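Door opening demos in sim: keep the gripper camera or drop it?
Asked September 17, 2024

I'm collecting teleoperated episodes of a two-armed robot opening doors in simulation, for imitation learning. We log with Durarstead. So far I have 22 episodes, all with lever handles. Each one records a head view and the wrist cameras.

The head view is tilted because of how the camera is mounted in the model. My labmate wants to rotate it level before training. I'd also like to drop the wrist cameras to save disk space, as a lot of what they record is plain wall. A few stills:

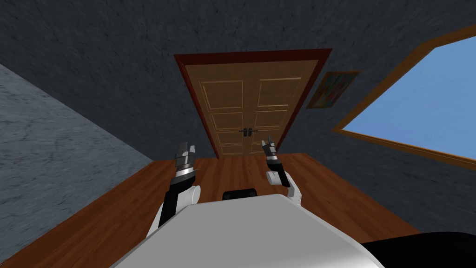
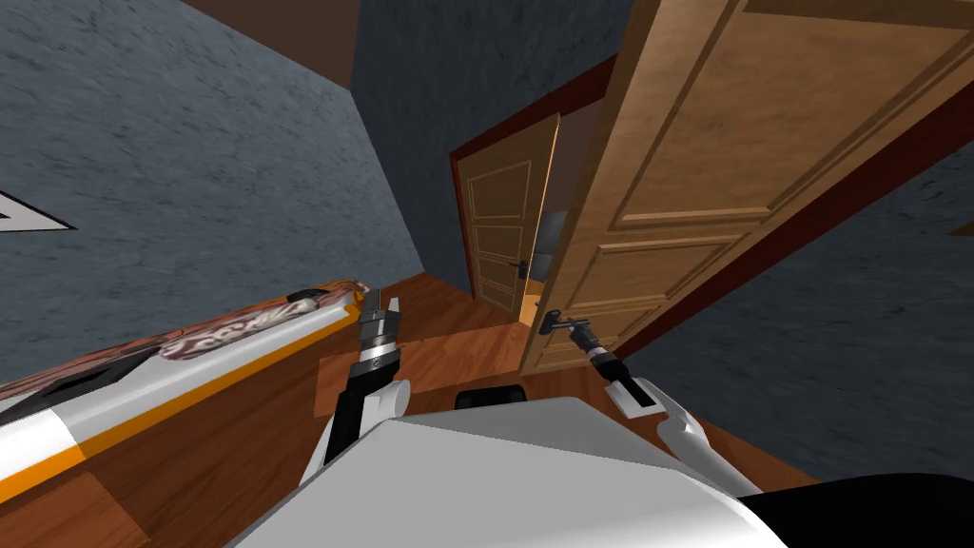
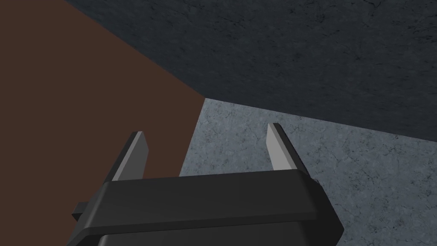
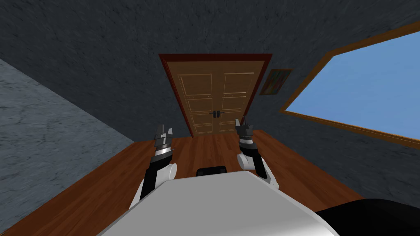 Is 22 enough to start, and should I change the cameras first?

Answer 1 (accepted)

Leave the tilt alone. If the policy will see the same tilt when it runs, rotating only costs you the corners. What matters is that it's identical in training and at test time.

Keep the wrist views. They look useless during the approach, but the last bit before contact is where a head camera has trouble judging the gap between fingers and handle. Store them at a lower resolution if disk is the problem.

22 is fine for checking your pipeline. Don't read anything into the success rate. Vary the start position and the wall colour before you record more, and label which arm does the work.

Answer 2

We did 2000 on Idinwood and single doors were good, doubles not so much. More data.

Answer 3

Agree with the first answer. Also check your timestamps. Ours were out by 2 steps between cameras from January on and we had to redo 20 episodes.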